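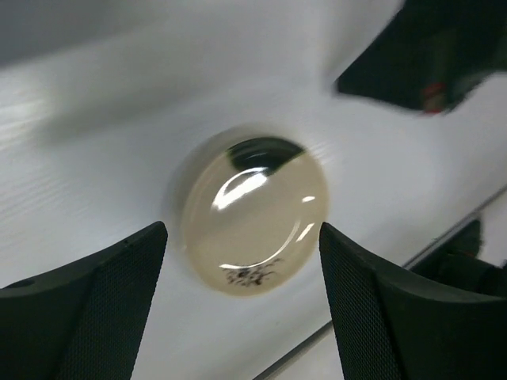 Tumwood sauce dishes and the Kavberg wall cube: a month and a bit of using both

Posted May 30, 2022

I bought these two things in the same week in April and they have ended up living together, so they're getting one review between them. The dishes are from Tumwood, the little saucer size, sold in a set. The cube is the single-bay one from Kavberg, white inside and out, open at the front. I paid for everything myself and I'm very, very pleased with most of it.

Dishes first. I have wanted proper dipping saucers for years. We eat a lot of dumplings in this house, and a lot of things that want soy or chilli oil on the side, and until now that meant egg cups, ramekins or (on bad nights) the lid of a jar. Ramekins are too deep. You go in with your dumpling and come out with wet fingers. A shallow saucer with just enough rim to stop the sauce travelling is a completely different way to eat, and these have got the depth spot on. A spoonful of sauce spreads out into a nice wide pool and there's room to drag something through it without it slopping over.

The glaze is what made me buy them, though, and it's lovely. It's a warm cream with a real shine, the sort that catches every bit of light in the room, and then there's the dark decoration on top of that. I'd seen the set on the Tumwood page and assumed the pattern would be the same on each one. Mine vary quite a bit, and I like them far more for it! I have a favourite already and get slightly cross when somebody else is given it.

They wash up beautifully. Chilli oil is my test for anything pale, because it stained the inside of my old white bowls orange within a fortnight, and so far the saucers have come out clean every time with hot water and an ordinary sponge. I've put them through the dishwasher too, top rack, on the normal programme. The leaflet says the glaze has been tested for 3,000 washes. I can't speak to that, obviously, but after a month of nearly daily use I can't find a chip or a dull patch anywhere.

Two grumbles. The postage was slow (14 days, when the site had promised less) and the box was stuffed with those tiny foam beads that get into everything. I was still finding them behind the kettle last week. Also the foot of one of mine was a bit rough when it arrived and left a faint scratch on the table. A rub with fine wet-and-dry paper sorted it out, and the others were smooth from the start.

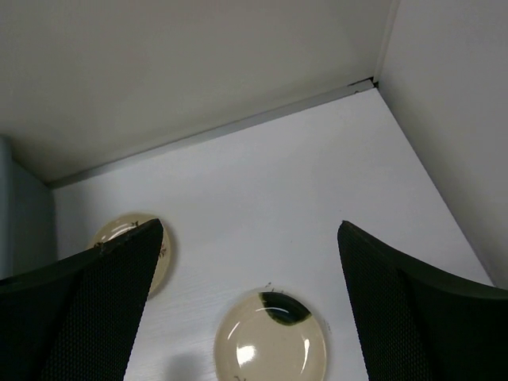
The cube was meant to go in the hall for keys and post. It got as far as the kitchen, where I put it down on the worktop while I looked for the drill, and then the saucers went in it and that was that. Pale on pale sounds dull, I know, but the cream looks so much richer against the cool white, and the dark bits of the glaze really stand out: the tiny brown sprigs on the rim of one (or are they insects? we argue about it), and the big green-black crescent inside the other. In a cupboard I'd never see any of that. I did end up fixing it to the wall, low enough that I look down into it when I'm cooking, and I can get at what I want without stacking and unstacking.

As a piece of furniture it's simple and well made. It came flat, with the panels wrapped one by one, and went together in the time it took the rice to cook. The panels met neatly enough, bar a small dark gap or seam in one back corner, and I didn't need to glue anything. The finish is smooth and wipes down with a damp cloth, even after I'd splashed vinegar in it. It does show crumbs, so if you're going to keep it near the toaster be ready to wipe it more often than you'd think.

The wall fixing is the weak part. The screws in the bag are short and the plugs are that brittle sort that spin in the hole. I threw them out and used Roltix ones, the longer size, and it hasn't moved since. I did write to Kavberg about the screws and had a friendly reply the next morning, offering to send a different pack, so full marks there.

If you're wondering about sizes, get a ruler out before you order the cube. The inside is smaller than the outside measurements on the listing suggest, and my big noodle bowls won't go in. For saucers, small cups, a pot of salt, that kind of thing, it's ideal. I'm already thinking about a second one beside it for the Sembiring teacups, which have been sitting in a shoebox since we moved and deserve better.

Would I buy both again? Yes, and the dishes I'd buy tomorrow. I've used them for olives, for lemon wedges, for teabags, for a lump of butter on the table at breakfast, for rings when I'm making dough. One went off to the bathroom for a week to hold hair grips and had to be fetched back when we had people round for dumplings. I'd like Tumwood to make a slightly bigger one for pickles, and I've told them so.

Dishes: five out of five. Cube: four, and it would be five with decent screws in the bag.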